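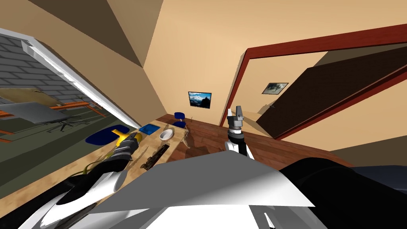 Yuk-lan Hsueh wanted it in the minutes before we did anything else that the Gruler bus was freezing last time, that she sat in her coat and hat the whole way to the festival, and that if we book them again she'd like somebody to ask about the heater first. So there it is, Yuk-lan, first item!

**Flilludska folk dance group, January meeting, Tuesday, 7 p.m.**

Present: Yuk-lan Hsueh, Hjørdis Viklund, Gergely Borbély, Orsolya Gulyás, and me (Máté Halász), taking notes again. I type the way I talk, sorry in advance.

**The bus**

We stayed on the bus for a while. Gergely called two other companies and both want more money than Gruler, one of them a lot more. Orsolya thinks a carpool would be fine, but then who takes the bass? It doesn't fit in her car, it barely fits in mine, and last time it rode in Hjørdis's with the window down. We have 22 people signed up, plus instruments, plus the skirts (which need to hang, please stop folding them). Agreed: Gruler again, if they promise heat in writing. Gergely will call.

**Skirts and boots**

Hjørdis went through the costume closet and it's not great. Eight of the red skirts need new waistbands and the moths got into the wool vests on the bottom rail. She has a quote from Jakab for the waistbands: $189 for the lot, thread and elastic included, back to us before the spring dance. I said that sounded fair. Orsolya said her aunt would do it for less, and Hjørdis said the aunt still has our aprons from the summer, so we're going with Jakab. Vests are still open. Cedar blocks were mentioned, and so was the freezer, and I don't know which of those works on moths, so if you do, write to me.

Boots: please put your name inside yours. I went home in somebody's left one.

**Practice music**

This was the long one. Gergely would like us to quit using the recordings for the second set and practice with live players from now on, since the recordings are a hair too fast and we've all learned the turns at that speed. Yuk-lan agreed and so did I. Orsolya didn't, because the beginners come on the same night and they need something that sounds the same every week. We went back and forth until the tea was cold. Where we landed is recordings for the beginners' hour, live players after the break, and Gergely will slow down the tracks if he can figure out how to do it without making the clarinet sound seasick.

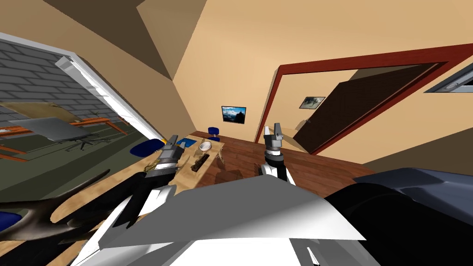
*Light wooden desk, beige walls.*

**Prududix**

That's the sign-up program, for anyone who missed the emails. It's still sending the reminders twice, and Hjørdis got hers four times. I've written to them and heard nothing back. Until it's fixed, one reminder or five, it all means the same practice! Yuk-lan asked if we could go back to the paper sheet by the door and I have to say I didn't hate the idea. We'll keep Prududix through the spring dance and then talk again.

**Spring dance**

Order of dances is nearly settled. The circle dance opens, the couples' set goes right before the break, and we still need something short for the kids that doesn't end in a pileup like last year. Orsolya has one in mind and will teach it at the next practice, so wear real shoes. Hjørdis is making the poppyseed rolls again (yes!!) and would like help with the filling the night before.

**To do**

- Gergely: call Gruler, ask about heat, slow down the tracks
- Hjørdis: skirts to Jakab
- Orsolya: kids' dance, get the aprons back from her aunt
- Yuk-lan: list of who's bringing which instrument on the bus
- Me: write to Prududix again, return the boot

We quit at 8:40. Whoever left a green scarf on the coat rack, I have it.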